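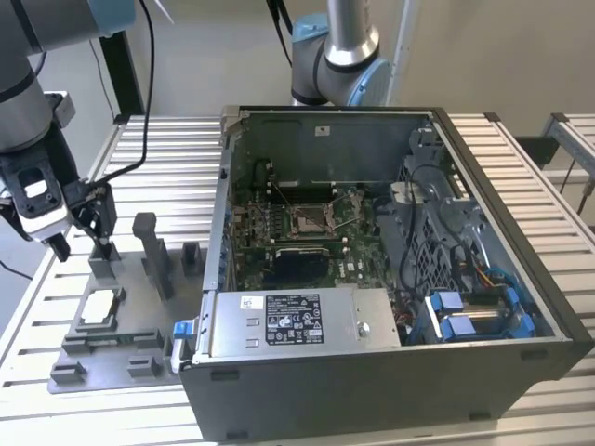

Open tower case on its side, motherboard showing

Fixed savings or tracker? (page 1)

kestrel_moor
5 October 2023
My one-year fix with Zelen matures this month and I'm really enjoying having proper choices again! Thinking of putting the lot into the Toltance two-year. Has anyone moved money there lately? Opening the account took me one evening, tea included.

Kanini Okoth
Good timing! I'd split it though. If the base rate has peaked, the two-year looks lovely, but a tracker gives you room if it hasn't. I put 600 a month into mine and 300 into the regular saver at Fosau.

pebbledash29
Can't agree with splitting. Everyone I know who "kept some room" in 2008 watched the variable rates drop like a stone. Fix it all and go for a walk.

kestrel_moor
Ha, tempting. Doesn't Toltance block withdrawals completely until the end?

pebbledash29
Yes, completely. So keep your boiler money somewhere else.

Kanini Okoth
Which is splitting :) 2008 was a banking crisis as well, I don't think you can lay it over this one. Inflation is still miles above target and they could easily go up again.

tuppence_h
Love this thread. My Turunen fix paid 1,031 in interest this year – I had to read the statement twice! Do check your tax allowance, kestrel. On a two-year that pays at maturity, all the interest can land in one tax year.

kestrel_moor
Oh, I hadn't thought of that at all. Can you have it paid yearly?

tuppence_h
With Turunen you can. No idea about Toltance, ring them before you send anything over.

kestrel_moor
Will ring tomorrow at lunch and post what they say.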